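We use cookies to improve your reading experience. By continuing to browse, you accept our use of cookies. Accept | Manage settings

Julura guideline

The Julura guideline is a set of working rules for robot cells that take apart or service used electronic equipment, mainly desktop computers. It covers the preparation of the machine being serviced, the layout of the work surface, the behavior of the arm near delicate parts, and the records kept afterward. The guideline is voluntary and does not replace national law or general safety standards for industrial robots.

Background

The rules began as an internal handbook at the repair firm Usilon, written by the process engineer Merja Tuominen. Early versions dealt only with sorting memory modules and drives. After the equipment maker Procházka adopted the handbook for its own training cells, the two firms merged their notes and published them under the present name. The text is revised each May.

Scope

The guideline applies to single-arm cells in which a computer is opened and its parts are removed, tested or replaced. Laptops and monitors are left out, as are cells that shred equipment. Battery packs above a stated size are handled under a separate document.

Preparation of the unit

A computer must be unplugged and left for a set period before it enters the cell. The side panel is removed by a person, and the case is laid flat with the open side up. The case must not be able to slide when pushed with a force of 40 newtons. Power supplies are never opened inside the cell. Labels on the power supply should be left in place, as they are often the only record of its rating.

Loose wires are a common cause of failed picks. The guideline asks the operator to move them away from the planned path of the gripper where possible, and to mark the unit for manual work where it is not.

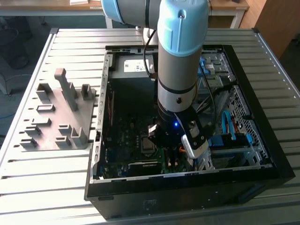

Motion near the board

Travel speed is limited to 900 millimeters per minute once any part of the gripper is below the rim of the case. Approaches to the processor socket are made straight down, with no sideways movement in the last part of the path. Expansion cards are pulled in line with their slots, and the arm must stop if the pulling force rises above the limit set for that type of card. A stopped pull may be tried again 2 times. After that the unit goes to a bench technician.

Data cables are released by their connectors. Pulling on the cable itself is treated as a fault even if the connector comes free.

Records

Each cell keeps a log of stops, retries and damaged parts. Logs are reviewed weekly, usually on Saturday at Usilon, when the cells are idle. A trial by the recycler Zirus covered 1744 units and led to the present wording on cable handling.

Criticism

Some smaller shops have said that the speed limit is too strict for scrap units, where damage to the board does not matter. A relaxed limit for such units was proposed but has not been adopted.

See also

Robot cell layout
Electronics recycling
End effector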